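How Do You Look After a Robot's Hands?

Your hands are pretty amazing. They can tie a shoe, peel an orange and find a lost sock in the dark, and most of the time all they ask for is a good wash before supper. A robot's hands need a bit more attention than that, and today we are going to find out what kind.

To do it, we have to visit the town of Clistwood, where there is a factory called Peltmont. Peltmont makes parts that go inside other machines, and a lot of those parts need wires. When you have many wires that all have to travel together, you bundle them up into something called a wire harness. It's a little like a ponytail for electricity! At the ends there are connectors, which are the plugs that click into place.

Wire harnesses are tricky things to pick up. A block is easy, because a block stays the same shape wherever you squeeze it. A harness flops. It bends and droops and gets itself hooked around its neighbors, a bit like spaghetti does when you only wanted one noodle. So the robot that works with them, which everybody at Peltmont calls Bashir, needs fingers that close in just the right spot and with just the right amount of squeeze.
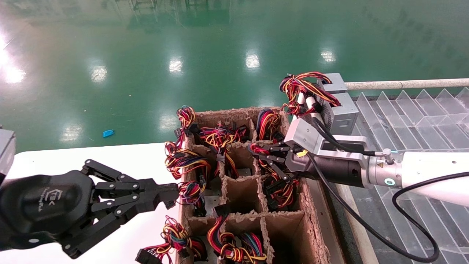 Two robot hands reach into a box of wire harnesses. Look for the small ring of teal light on the arm at the right.

Trinidad Urquijo is the technician who takes care of Bashir. She starts at 7 in the morning, before the first box of the day, and the very first thing she does is put the robot into a safe stop. That means it can't move while her own fingers are near it. She hangs her personal lock on the switch, too, and she keeps the key in her pocket the whole time. Even if somebody is in a hurry — and in a factory somebody is usually in a hurry — the lock stays on until Trinidad takes it off herself.

Next comes cleaning. Cardboard boxes are handy for keeping harnesses apart, but cardboard sheds a fine brown dust, and dust loves to creep into the joints of a finger. Trinidad uses a soft brush first and then a dry cloth. She never sprays water, which could get into the motors.

Then she checks the screws and pins. Think about how many times you bend your fingers in a day. Bashir can pick up 148 harnesses before lunch, and every one of those pickups gives each joint a tiny shake. After enough tiny shakes, a screw can begin to work itself loose. Trinidad has a special screwdriver that clicks when a screw is tight enough, so she doesn't turn it too far and squash something. The checking takes her around 40 minutes, and she hums while she does it.

Cables get a look as well. A robot's arm twists and turns all day, and a cable that is pulled too tight might crack on the inside where you can't see it. A cable that hangs too loosely could catch on a box. Trinidad likes a nice easy curve, and she moves the arm slowly to its farthest reach to be sure the cable can follow along.

When all that is finished, she steps back, takes off her lock and gives Bashir a practice test. The robot has to pick up the same harness 5 times in a row and put it down gently each time. If it drops one, she goes hunting for the reason. Once it was a worn fingertip, as smooth as an old pencil eraser, and the wires kept slipping right out. She put on a new one from the drawer marked Zilodetti (that's the name of the shop the fingertips come from) and ran the test again from the beginning.

Every check goes into a notebook, with the month written at the top of the page. By the end of October there were 63 pages filled in, a few of them with smudges from Trinidad's sandwich.

Try it yourself: Put on a pair of thick winter gloves and ask a grown-up for a few pieces of yarn in different colors. Drop them in a bowl, give them a stir, and see if you can lift out only one color. Now try again using just your thumb and one finger. Which way was easier? Tell the grown-up what you changed about your grip.

Words to know
Technician: a person who sets up, checks and repairs machines.
Wire harness: a group of wires bundled together so they can be put in place all at once.
Connector: the part at the end of a wire that plugs into something else.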